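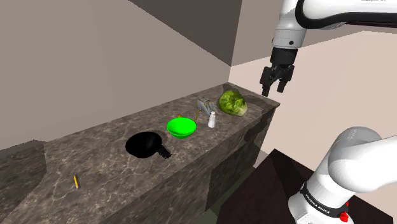
Slide 1: Simulated kitchen counter, gripper open above the far end.

Speaker notes: Order cutoff and carrier handoff at Ganura
Kwame Odoi, December 2020

Slide 2. Start with the cutoff. Orders paid before 2 p.m. go into the same-day pick list. Anything later goes into the next one. The confirmation email gives the ship date, and the tracking number follows when the label prints.

Slide 3. A printed label is not a carrier scan. In April we shipped 1,314 parcels from Gernside. Of these, 400 had a label but no first scan by the next morning. Customers read that as a lost package. Pause for questions.

Slide 4. Proposed change: hold the tracking email until Adjei scans the parcel at pickup. Azucena Gallegos has the message template. Wording is final except for the returns line.

Slide 5. Split orders. Each box gets its own number. Wurkura exports only the first, so the rest are keyed in by hand. Fix is open, ticket 7 on the handout.

Skip slide 6 if short on time. Address changes after label printing go to Azucena.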